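Clolby updates guidance on shutoff valves in older apartment buildings

The housing maintenance office in Clolby has revised its guidance on water shutoff valves in older multi-unit buildings, asking owners to check every riser and branch valve before replacing fixtures or opening walls. The revised text was published in December and applies to buildings with shared cold-water risers.

The guidance covers 2,916 apartments, most of them in the Tedesco district, where the original supply lines are still in use. Many of these buildings have multi-turn valves at the base of each riser and a second set inside the apartments, usually under the kitchen sink or behind a bathroom access panel.

Multi-turn valves close by lowering a disc or gate onto a seat. When a valve is left fully open for years, mineral scale can build up on the stem and seat. The handwheel may then stop short of the closed position, or turn freely without moving the stem. In either case the water cannot be isolated at that point, and a minor repair inside one apartment requires shutting off the whole riser.
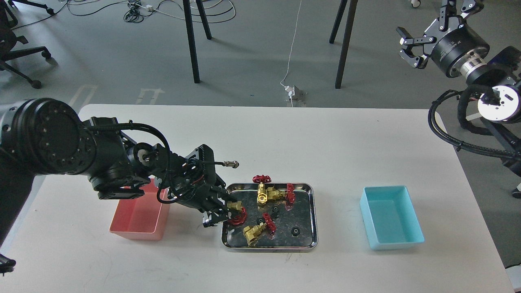
A brass valve with a red handwheel at the rim of a steel tray.

Under the revised text, owners should operate each riser valve at least once every 6 months. The valve is closed slowly by hand, opened fully, and then turned back slightly so that the stem does not rest against its stop. Wrenches and extension bars should not be used on the handwheel. A valve that does not close by hand is to be tagged and reported to the building's plumbing contractor.

Packing nuts receive a separate paragraph. A slow drip at the stem can often be stopped by tightening the nut an eighth of a turn. If the drip continues after two adjustments, the packing should be replaced with the line drained.

"The usual problem is a missing record," said Damian Hämmerli, a technical adviser to the maintenance office. "A contractor arrives, finds four valves on a basement wall, and has no way of knowing which stack each one serves. Testing them one after another takes up to 2 hours."

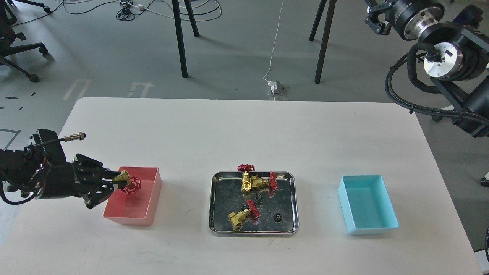 The guidance therefore asks for a written valve schedule in each building. The schedule should list the location of each valve, its nominal size, the apartments it serves, the direction of closing, and the date it was last operated. A copy is to be kept at the main water entry and another with the managing agent. Clomovel, which manages several of the Tedesco buildings, has already begun preparing schedules for its properties.

Replacement rules are largely unchanged. Quarter-turn ball valves remain acceptable on apartment branches. On risers, the office continues to permit gate valves where the existing pipe spacing leaves no room for a lever handle – a frequent condition in basements with closely set stacks. Mixed-metal connections must be fitted with a suitable transition, and new valves must be supported so that the pipe does not carry the turning load.

Owners planning a riser shutdown must still post notice in the lobby and on each affected floor. The notice must give the start time, the expected end time, and a contact number. After service is restored, residents should run a cold tap without its aerator until the water is clear.

The office has not set a penalty for missing schedules. Inspectors will ask to see them during routine visits and will note their absence in the inspection report.

Last updated: 26 December 2018

Related items
Tirnodix to begin water meter replacement in Clolby
Tedesco basement drainage survey completed
Frozen pipes: what building owners should check
Revised notice form for planned water shutdowns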